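Recording the Work: An Interview With Kieran Ó Conaill of Orlow

Orlow services furnished apartments, and until last November its shift supervisors scheduled people and nothing else. They now also schedule recording stations. Kieran Ó Conaill, operations manager at the company's Wultgate site, is responsible for both, and he spent a morning going through what the second job has done to the first.

The Wultgate site employs 39 people. Most clean and reset apartments between tenants, and a smaller group handles furniture and repairs. Part of the cleaning staff now rotates through sessions in which ordinary household tasks are performed with hand-held grippers fitted with cameras. The recordings are used to train Clakamum, a two-armed machine that Orlow intends to place in its own turnaround teams.

"The machine has to learn from somebody who knows the task," Ó Conaill said. "We had the people who know the task. What we did not have was a way of writing it down at the level of detail the machine needs. A work instruction says 'wipe surface, return items.' That is no use to an arm."

The stations are set up on an open floor and dressed with real furniture. Bathroom and dressing areas got the most attention at the start, he said, on account of the mirrors. Staff clean mirrors in every apartment, and a mirror is a hard object for a vision system: it shows the room behind the worker, the worker's own tool and anything else that moves. Carved frames add a second difficulty in the form of narrow recesses and edges that chip.
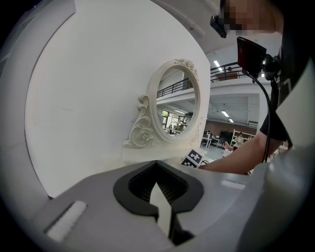

Hand-held gripper at the vanity station, with a marker block resting against the base of the mirror.

Asked what a worker does differently with the gripper, Ó Conaill started with speed. "Slower, at first. You lose the fingertips. You have two jaws, and you have to approach the object from an angle the jaws allow. An experienced cleaner will pick up a cloth, fold it over and be wiping before you have noticed it. With the gripper that becomes separate operations. They find that irritating, and they are right to."

The printed square markers are used for position. Software finds the pattern in the video and works out where the tool or the object is relative to the camera. If a marker is covered for too long, the recording is thrown out. By the end of the first phase the site had kept 3,009 recordings and rejected 1,104. Ó Conaill considers the rejection figure the more useful one for management purposes.

"I had people asking me whether a rejected recording counted against them. It does not, and that had to be put in writing. Pay is by the hour. If you pay by accepted recording, you get short, easy, identical recordings, and you get people skipping breaks. We looked at a piece rate for the first two weeks and dropped it before anyone was paid on it."

Diarmuid Keane was a cleaner at Wultgate before he became the lead for the recording floor. His position did not exist before the project. He assigns tasks, checks the fit of the head cameras and reviews a sample of each shift's video against a task sheet. He joined for the second half of the conversation and disagreed with his manager on several points, the first being the matter of irritation.

"It wears off," Keane said. "What does not wear off is the wrist. You are holding a housing out in front of you and turning it, and you are doing that again and again. Cleaning is heavy on the shoulders and knees. This is wrist and forearm. Different people struggle with it. Some of our older staff prefer it to bathrooms, and some of the younger ones asked to go back out."

Rotation was introduced in response. A worker may spend at most six half-shifts on the recording floor in a pay period, and the remaining time is spent on regular apartment work.
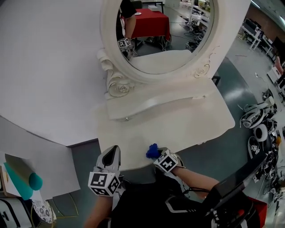 The limit has a technical justification as well, according to Keane. Workers who stay on the stations too long begin to move in a way that suits the gripper and the reviewers, and the recordings drift away from how the work is done in an apartment. "You can see it in the wiping strokes. They get tidy. Everything is done from one standing position. Somebody who did four apartments yesterday still leans in and goes around the back of things."

Scheduling has become harder. The site uses a planning tool called Soliman, which was set up for travel time between buildings and had no concept of a fixed station with a reset period between tasks. Ó Conaill's office entered the stations as though they were very small apartments. The workaround holds, he said, except that the tool sends a linen order for each of them, and someone has to cancel the orders by hand every afternoon.

Privacy took more work than expected. The cameras are wide-angle and record coworkers in the background. Faces are obscured before any video leaves the site, and staff may ask for a recording to be deleted without giving a reason. Keane would like the same rule to cover voices. Ó Conaill said that this is under discussion and that sound is currently switched off.

On jobs, the answers were less settled. Orlow has told staff that no position at Wultgate will be cut during the recording phase. It has made no statement about the period after. Ó Conaill expects Clakamum to begin with flat surfaces and dish return, with a person in the apartment at all times, and he expects the size of a turnaround team to go from three to two.

"I have said that to the staff in those words," he said. "The third person goes to another team while we have vacancies. We have vacancies now. I can't tell them what happens when those are filled."

Keane's concern is with the two who remain. In his view the machine will take the tasks that give a cleaner a few minutes of light work between heavy ones, leaving toilets, ovens and mattresses. He has asked for the task allocation to be reviewed by people who clean, before the first unit is scheduled in an occupied building. Ó Conaill said he supports the request and has passed it on. A reply is expected before the second recording phase, which will cover kitchens.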